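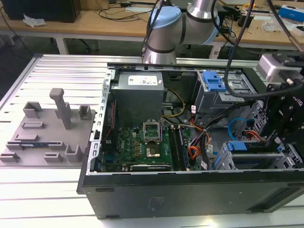 Dell tower on the bench, socket open, circuit card parked in the tray

chunyin_h
Drafting the cell rules for Lornomville. Rule 2 says the arm gets parked and locked out before a hand goes in the case. Too strict?

brumo_fan
Parked, yes. Full lockout every time a screw falls in? You'll finish one PC by May.

Seo-ah Bang
Lock it out. We had 3 "quick reaches" at Yazdani and I did the paperwork for all of them.

brumo_fan
Paperwork isn't an injury.

Seo-ah Bang
You haven't seen the form.

chunyin_h
Fine, lockout stays. I'd also like loose wiring tied back before the gripper moves - that yellow and black bundle is a snag looking for a date.

tray_goblin
Add wrist straps. Lockout takes us almost 15 seconds, btw.

brumo_fan
15 seconds times 1398 units. I'll bring a book.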